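Subject: Re: [members] October visit to Stekport, how did it go?

Marcelino Villanueva wrote:
> Sorry I had to miss it. Did they let you near the grippers, and is it
> worth the drive for the Farden group?

Oh Marcelino, we missed you too! Yes, very much worth it. We got there at 3 and they had a table ready for us, with a little swing-lid bin on it and the plastic bag they use as the awkward item.

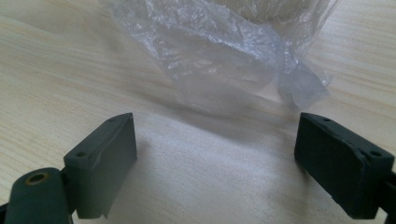

Lining up on the bag at the Stekport open day.

I asked why anyone would bother with a crumpled bag, and got a long and very cheerful answer about clear plastic being hard for a camera to make out. They're up to 1517 recorded runs and want about 3000 before the Requena people come by. Then it was on to the capsules, which I liked best (you know me and small fiddly things).

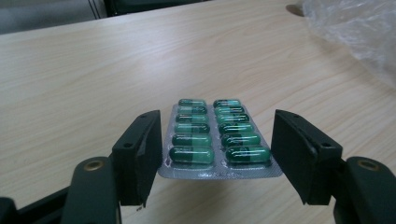 The pads come in from either side, and you have to be patient with your wrists. My first go was dreadful, my second a bit better, and they were so kind about it!

For the Farden group, a few notes:

- Short sleeves are a good idea. You hold one gripper in each hand and there are cables to mind. 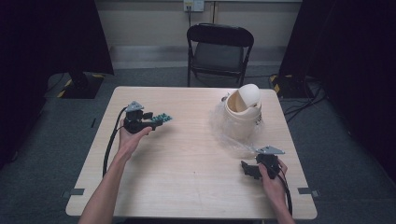 - Park on the Peldale side, the front lot fills up early.

- Write ahead if you want a turn yourself.

Call me and I'll tell you the rest.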